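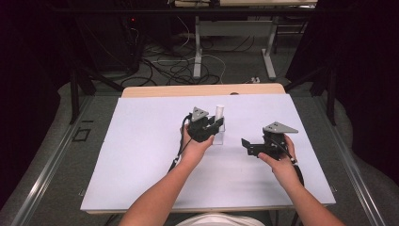

*Reading time: 4 min if you skip the drawer part. Don't skip the drawer part.*

# Can a machine do it yet? Chore tips, bench and kitchen

Quick one this week. Got a pile of mail after the dishwasher page, most of it asking the same thing. When does a robot do this for me. So, chore by chore, where I think it stands, plus what to do in the meantime. Opinions mine. Tested on my own bench and my own kitchen, nobody paid me.

Short version: floors yes, sort of. Hands, no. Not at a price you'd pay.

## Small upright stuff (caps, vials, glue sticks, spice tubes)

Looks like the easiest job in the house. Pick it up, keep it standing, put it down over there. Try it with two jaws instead of fingers and see how you feel about your thumbs afterward. A person working a pair of hand-held grippers can close one on a little white cylinder and keep it upright, but that's still a person doing the deciding. How hard to squeeze, when to let go, what the other hand is for.

Want to feel it for yourself? Kitchen tongs, one in each hand. Move ten spice jars from one side of the counter to the other, then unscrew one. You'll quit at the unscrewing.

Tips for now:

- Work on a plain, light, matte surface. White board over the bench top is perfect. Small parts show up, no glare, you can pencil on it.
- Clear the board first. All of it. One job at a time.
- Clear plastic parts on a white board vanish. Put a strip of dark tape down and set them on the tape.
- Tall skinny things: grab low, below the middle. Grab high and they swing.
- Cords go off the near edge or the side, never across where you're working.

## Floors

Best of the bunch. I run a Trurnier disc vac, second one, the first died on a sock. Does the hall and kitchen fine. Gets lost under the desk every single time becuase of the cables.

So the real chore is getting cables off the floor, and no machine does that one. What works:

1. Unplug everything you can't name. Wait a day. If nobody yells, put it in the box.
2. Power strip up off the floor, screwed or strapped under the desk top.
3. Hook and loop ties, not zip ties. You will be redoing this.
4. Leave one hand's width of slack at each plug. No more.

Took me an evening. Vac now finishes on Tuesday mornings without me rescuing it.

Carpet edges still no good. Do those by hand with the crevice tool, once a month, done.

## Folding

No. I've seen the clips too. Nice flat towel, nice flat table, one towel. My basket has fitted sheets in it.

Meantime: fold straight from the dryer, standing up, on something waist high. Shirts first while warm. Socks last or never. I set a timer for 15 minutes and whatever's left goes on the chair like everyone elses.

## Dishes

The dishwasher is the robot. It's had the job for years. Loading it is the part that's left and loading is hard: wet, slippery, every bowl different, somebody left a fork in the mug.

- Scrape, don't rinse.
- Same spots every time. Plates left, bowls right, whatever, just the same.
- Knives handle up or not in there at all.
- Run it at 97 percent full. That last cup is the one that blocks the arm.

## Sorting screws (shop)

Machines do this great in a factory, where a million of the same screw come down a chute. A coffee can of mixed junk is a different animal. I counted mine once over a long weekend: 1382 pieces, including 2 teeth from a jigsaw blade and a button.

How to get through a can:

- Dump a handful on the white board. Handful only.
- Magnet first. Steel goes one side, brass and aluminum the other.
- Then by head, then by length. Don't start with length.
- Anything bent, toss. You're not going to straighten it.
- Muffin tin for sorting, Jekeck drawers for keeping. Label the front, tape one sample screw on.

## The junk drawer (told you)

Hardest one of all, for a machine or for you, since half of it is deciding. Nothing mechanical about it. Is this key for anything? What's the little plastic foot off of?

Take the drawer out and tip it onto something flat and pale. Put back only what you've used since October. The rest goes in a bag in the garage with the month on it. Next year the bag goes.

## Worth buying now vs. wait

| Chore | Machine yet? | My pick |
|---|---|---|
| Hard floors | Yes | Any disc vac, cables up first |
| Dishes | Half | Load by hand |
| Folding | No | Timer |
| Small parts | No | White board, good light |
| Windows | Kind of | Sorensen squeegee, the wide one |
| Lawn, flat | Yes | Wait for the sales |
| Junk drawer | lol | Bag in garage |

Somebody asked about the Sisatberg countertop arm. Haven't had one here. If it can take the lid off a jam jar I'll write it up.

Next time: grout. Send me your worst.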